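I talked to Capucine Poulain on a Thursday, over coffee at Kelden, and I started with the question my sister keeps asking me – when does a machine pick up the kids' toys?

"Shelves are harder than floors," she said. "A soft toy has no right way up. You grab an arm and the rest of it flops somewhere else."

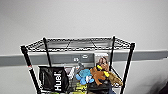

She has logged 3,421 tidying attempts so far, and she'll happily tell you that 1,146 of them went wrong. Plush gets tangled, bags sag, and anything at the back hides behind something at the front (just like at my house!).

Her colleague Mathis Hamel is more hopeful about bins. "An open bin forgives you," he told me. "Miss by an inch and you still score."
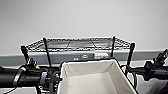
I liked that. He figures simple sorting will come to shops first, then homes, though he wouldn't give me a year and I did push.

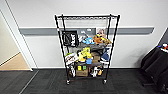
So would you buy one today?

"I'd wait," Capucine said. "My eight-year-old is faster, and she works for stickers." Mathis said he'd take one for socks.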